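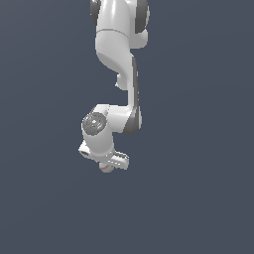 How do I get my sourdough starter going again after a long break?

Mihret Gebru
Hi all, hoping someone here has been through this. I went to stay with my sister in March and ended up gone a lot longer than planned, and my starter sat at the back of the fridge the whole time with the lid on. When I got it out there was a layer of dark grayish liquid on top and the smell about knocked me over (nail polish remover, basically). No fuzz, no pink, no orange, I checked really carefully with a flashlight. I poured the liquid off, kept a spoonful, and fed it plain white flour and tap water. It's been 3 days of feeding every morning and I get a few sad bubbles and then nothing. I used to bake two loaves a week with this thing and I'd hate to start over. Should I keep going? My kitchen is on the cold side if that matters, and I've been using the Drulby flour from the discount store because it's what I had.

Lambros Kokkinos
Keep going! The liquid and the smell are just what a hungry starter does. Mine was in worse shape after we moved from Akanda and it came back fine, it only took longer than I wanted it to.

What I'd change is the flour. Get a little bag of whole rye or whole wheat and use it for half of each feeding. Keep 50 grams of starter, add 50 grams of flour and 50 of water, stir it up good and put a rubber band around the jar so you can see where it started. Then find it a warmer spot. I put mine in the oven with only the light on – tape a note over the knob, please, I once preheated with the jar in there and that was the end of that batch. If your tap water smells like a pool, leave a pitcher out overnight, though that doesn't help with every kind of treatment so bottled is easier if you want to rule it out.

Don't go to two feedings a day until you see it rise some. If you feed it too often while it's weak you're just thinning it out, and I think that's where a lot of people get stuck. Once it doubles a few times in a row you can bake with it. The first loaf might still be kind of flat, mine was, we had it as toast.

breadandbutter40
i just threw mine out and got some from a neighbor, took 2 minutes

Mihret Gebru
Thank you Lambros! Picked up rye this afternoon and it's in the oven with the light on and a very large note on the door. Will post again if it does anything.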